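The Counter Gallery — kitchen bits and pieces, February 2022

Okay, so a few of you asked to see the kitchen counter again after my last post, and I'm a sucker for being asked! I love looking at other people's counters (way more than their living rooms, sorry) and I figure you do too or you wouldn't keep coming back. I moved a bunch of stuff around in November when I finally gave up on keeping everything in the cupboards, and I've been tinkering ever since. Click through, and scroll down for the notes. The whole album is 17 pictures but I only wrote something for 2 of them, because dinner.

The tray

My favorite thing in the kitchen right now is the wooden tray with the rounded corners. It has that stripy, bamboo-looking grain and nice raised sides, so things don't go sliding off when I carry it out to the porch. I got it at Plornitetti, the little housewares place next to the bus station, and I paid 50 bucks for it, which my sister thinks is nuts. The green mug is the one I reach for every single morning — big wide rim, holds a ton of tea.

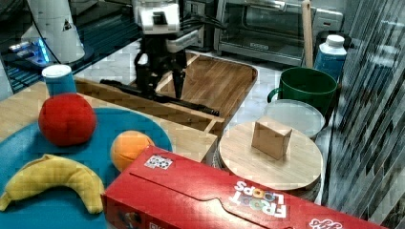
Toast corner

I have a toaster oven AND a toaster, and yes, I use both. The toaster oven does pizza and anything with cheese on it, and the charcoal two-slot one is for plain old toast when I'm running out the door. The wooden slice of bread makes me smile every time I walk past. Maj-Britt Backlund asked in the comments where it came from — I found it at the Cimau craft fair, at the very last table, and I've never seen another one like it. The French press lives over on this side too, and so does the grooved cutting board, so breakfast pretty much happens in one spot. The striped towel goes wherever there's room.

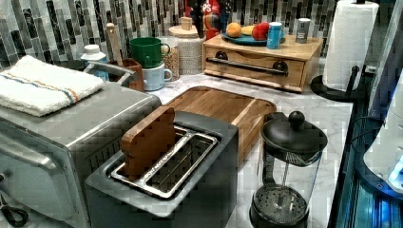 I went back and forth on the backsplash for ages before we put it in. I wanted something with a lot of little tiles and a mix of grays, and Rafferty Tran (who did the tiling, and who is a very patient man) brought over sample after sample until we landed on this one. It's a pain to wipe down after I fry anything, but I'd pick it again tomorrow. Next on my list is a better shelf for the teapots, and I've got my eye on a narrow one from Cuypers if it ever comes back in stock. If you have one, tell me how it's holding up!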